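The Slow Pleasures of Dalgleish
By Lorena Benítez
September 15, 2019

I read the first chapter of Dalgleish standing up in my kitchen with my coat still on, and by the time I thought to sit down the soup had boiled over. So let me say right away that I love this book, and that I've been pressing it on anyone who'll hold still long enough.

Kerubo Koech's second novel takes its name from a ferry, a squat old workhorse that has been crossing the same stretch of gray water for longer than anyone in the town of Linside can remember. When the company that owns her decides to sell, the crew has one last season to run. That's the plot, more or less. There's a missing logbook, and a wedding that goes ahead without a band, but Koech is in no hurry to get to either of them.

What she gives us is the daily life of people who work within arm's reach of each other and still manage to keep secrets. Ibsa Kassa, who translated her first book into Amharic and was one of the early readers of this one, told me he went through the engine room chapters twice just for the talk. "They never say what they mean," he said, "and you always know what they mean." I can't put it better. The first mate, Andenico, has a way of ending every argument by asking what's for lunch, and by the last third of the book that question nearly broke my heart.

Koech spent seven years on it. She wrote the first draft in longhand, in the back office of her aunt's shoe store, and threw out everything but the weather. "The weather was good," she told me over the phone, laughing. "The people were all me." In the second draft she gave the story to the ship's cook, a watchful, funny, slightly vain woman named Brurkley, and the whole thing woke up. Brurkley notices hands, shoes and unpaid bills. She keeps a tally of every crossing she has ever made (3,241 when the book opens) and the number climbs quietly at the head of each chapter, so that you start to dread it going up.

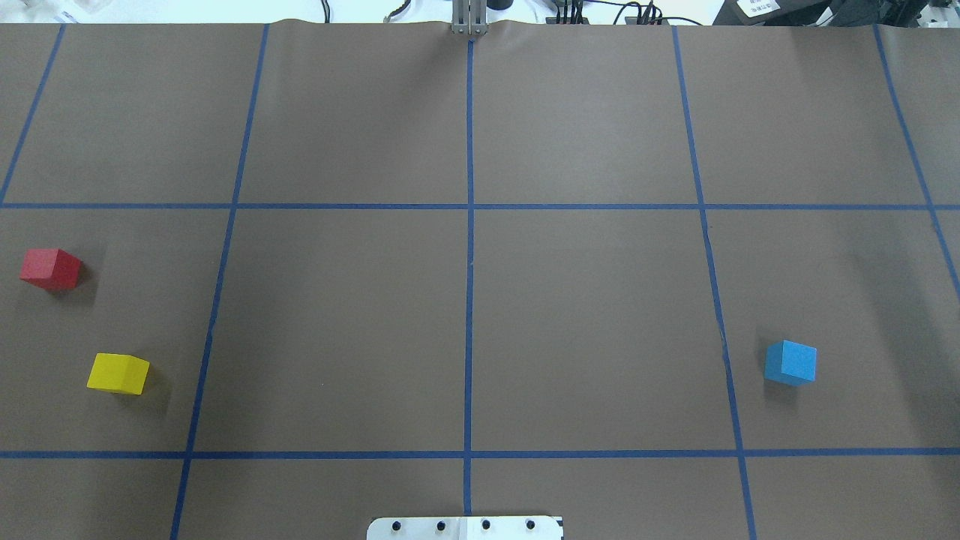

Red, yellow and blue cubes on brown paper marked off with blue tape.

Is it perfect? No. There's a long stretch ashore, when Brurkley visits her brother, that I could have done with less of, and Lilian Makokha, who runs the reading group I go to, thinks the logbook business is settled too easily. We had a very happy fight over it! Niall Tosh took her side and then admitted he had stayed up until two to find out who had it.

But oh, the final crossing. Koech writes it as one paragraph, eleven pages without a break, and every passenger we've met comes aboard with something to carry - a cake, a spare tire, a sleeping child. I read it slowly, then went back to the top of the paragraph and read it out loud to the cat.

Her first novel, a shorter and angrier book about two sisters and a bus route, is coming back into print this fall. I've already ordered mine.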